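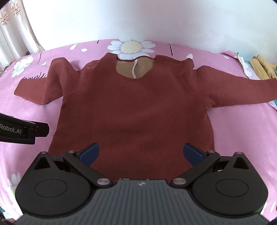

Posted by Mieczysław Olszewski in Laundry & Closets, July, 91 views

Is there really a point to folding a sweater face down? My pullover always ends up with one lumpy sleeve whichever side is up. I doubt the side matters.

Ryszard Śliwiński
It doesn't, much. Those guides want you to believe in a secret method. Pull the sleeve out straight before you fold anything. Yours bends up into a hump near the shoulder, and folding over that just presses the lump in.
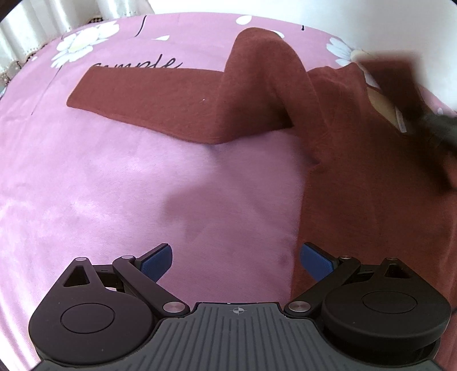
The sleeve I mean, over by the lettering on the blanket.

Flevton200
just hang it up

Vávra
Please don't hang it, shoulders can stretch. I do face down and it's fine, but I wouldn't swear it's any better.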